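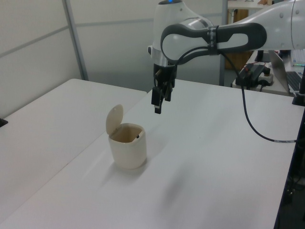 3.2 Desktop bins and the small-waste habit

Kitchen bins have been studied for decades, but their tabletop cousins have hardly been touched, and we think that's a real shame! A desktop bin sits within arm's reach, holds next to nothing and deals with the odds and ends that otherwise drift across a work surface all day: bottle caps, twist ties, pencil shavings, the foil off a yogurt cup. In the Menon diary study, 60 households logged 900 of these little disposals over 11 days, and the entries make delightful reading.

Lid position turned out to be the liveliest variable. Fairweather's earlier Zirnow survey had treated the lid as a matter of odour and looks. Our diarists saw it as an invitation. With a hinged lid left standing open, people dropped things in mid-task and carried on; with it closed, they tended to build a tidy little pile beside the bin and clear it later (one participant called hers "the waiting room"). Light interiors also drew comment, as small dark scraps show up well against them.

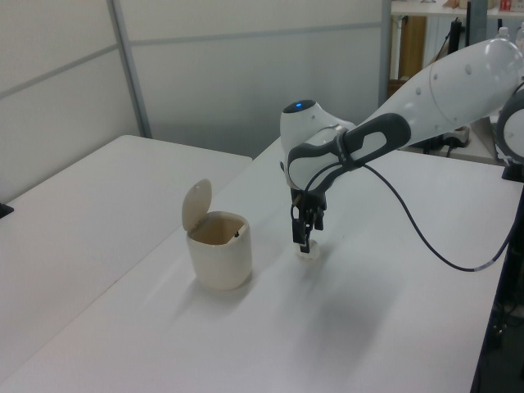 Figure 4. Cream-coloured tabletop bin with its hinged lid open, and a small white object with a ridged edge on the table to its right.

Placement mattered too. Most diarists kept the bin on the side of their non-writing hand, and several moved it during the first week before settling on a favourite spot. We return to these moves in Section 4, where the Pirken and Zudidell households are compared.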